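Trelex Ultrasonic Jewelry Cleaner, Model 2936
Sold by Böttcher

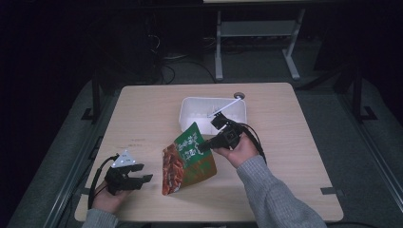 Lieselotte Vogler wrote in to say the bath took the hand lotion film off her wedding band in one run and did nothing at all for the scratches, and could we please put that on the page. Fine, it's on the page. An ultrasonic cleaner shakes dirt loose. It doesn't polish, and it won't make a gold-plated chain gold again where the plating has worn through.

We carry one machine of this type. We tried others, and most of them were a buzzing motor in a plastic tub with the word "sonic" on the box. The 2936 has a real transducer under the tank. That is the main thing you pay for, and the only reason it got a place in the shop.

What it does well
Rings with open settings, plain chains, watch bracelets taken off the watch, earring posts. Soap film and skin oil collect behind a stone where a brush can't reach, and the bath gets most of it. Black tarnish on silver is another matter. You'll still want a cloth or a dip for that.

What we would keep out of it
Pearls, opals, emeralds, turquoise, coral, amber, anything glued, and any diamond that has been filled. The maker's leaflet says "suitable for most fine jewelry," and we think "most" is working pretty hard there. If you don't know whether a stone has been treated, ask a jeweler before you run it. Tap the ring next to your ear first, too. If something rattles, the bath can shake it out of the setting.

Running it
Fill to the line with warm water and one drop of plain dish soap. Lay the pieces in the basket so they don't touch. The timer has two settings, 90 seconds and a longer one that we have never found much use for. Rinse in a bowl, with the sink plugged.

About the cleaning fluid
Trelex sells a concentrate for it, and we stock it because people ask. Isauro Lozano at our repair bench ran the same kind of greasy chain in the concentrate and in dish soap and couldn't tell them apart afterward. Buy it if you like the smell.

Noise
It whines. The leaflet calls it whisper quiet. Shut the lid and go into the next room.

In the box
Cleaner, lid, basket, power cord, leaflet. The watch stand shown in some of the maker's ads is sold separately, and we don't carry it.

Returns
30 days, tank dry, basket included. A missing basket comes off the refund. We don't take back opened concentrate.

Questions about a particular stone go to Reto Zwahlen at the Pistow counter. He'll want to see the piece, so please don't send him a description over the phone.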